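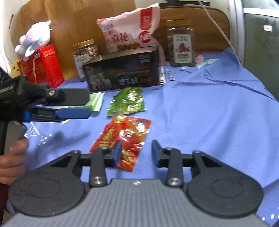
Unit 2: Sorting and shelving small snack packets

Small packets are the most difficult goods in a village shop, and in this unit we learn how to sort them before they go to the shelf. At the Korkilbridge training shop we always begin on a table with a cloth, so that the packets do not slide so much. Crinkled, glossy plastic catches the light, and the printing can be hard to read from one side. Colour is then the first help for the eye: the red packet with yellow and orange Chinese characters is easy to tell from the green one just above it, even for a person who does not read Chinese. But colour is only the first step, and two flavours from one maker may have almost the same red.

Order of work

Empty one carton only. Turn every packet with its front up and put the same kinds together. Then look for the date, which is often printed very small on the back or near the serrated edge. Packets with the nearest date go to the front of the shelf. If the date cannot be read, put the packet in the tray marked "ask" and continue.

Do not press the packets flat to save space. The air inside protects the food, and a pressed packet can open at the seam – usually you notice it only when the shelf is already oily.

Imported goods

Every imported packet needs a label in English with the ingredients and the allergens. In our exercise the labels come from Mahasneh, the wholesaler, on sheets of 39. Stick the label on the back and never over the date. The Gurberg branch put them on the front last March and had to take them off again.

The stock sheet

Write the number delivered, the number accepted and the difference. Example: delivered 600, accepted 594, difference 6. Please write also the reason for the difference (open seam, no date, wrong kind). A sheet without a reason is not complete.

For next time

Read the Jollulel price list, pages 1 and 2, and bring one empty snack packet from home – clean, please. We will practise finding the date and the weight.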